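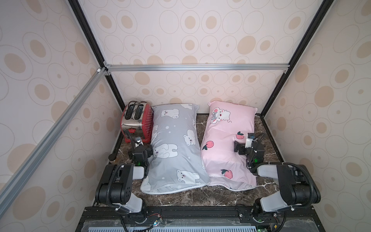
Two-arm cell with the toaster and both pillows, grippers at the work.

Tomska 3 review: motion planning for two arms
October 6, 2024

I have been using Tomska since June, first on one arm and then on two. It is a planner and a control layer in one package. You give it a model of your cell, it plans for both arms together, and it streams the joint targets. A license is 900 a year per cell. We came from Atus, which costs 1425 and plans one arm at a time.

Setup took me an afternoon. The cell model is a plain text file, and you type in the walls, the posts and the rails as boxes. I left out the aluminum rail across the back wall the first time and the planner was happy to send an elbow through it. It trusts what you type. There is a checker that compares the model to a depth scan, but it is off by default and the manual mentions it only in an appendix.

Planning is good. With a toaster in the back corner and two pillows lying next to it, both arms have to work in a narrow space, and Tomska finds paths that Atus gave up on. I ran 3000 plans overnight and 2856 came back inside the time limit. Most of the failures had one wrist low beside the toaster.

Soft things are the weak part. A pillow goes in as a rigid box with a margin, and you pick the margin by hand. Too big and the gripper can't get near the edge. Too small and it pushes into the fabric. Albane Tessier wrote a small add-on that updates the box from the wrist camera – it helps a lot and should be built in.

Perception is not included. We use Oei for segmentation, and the bridge works, though it dropped messages until I raised the queue size. The busy wallpaper gave Oei some trouble with depth. I don't hold that against Tomska.

Logs are easy to read. Replay is slow on long runs. Support answered me in two days.

Four out of five. I renewed for both cells.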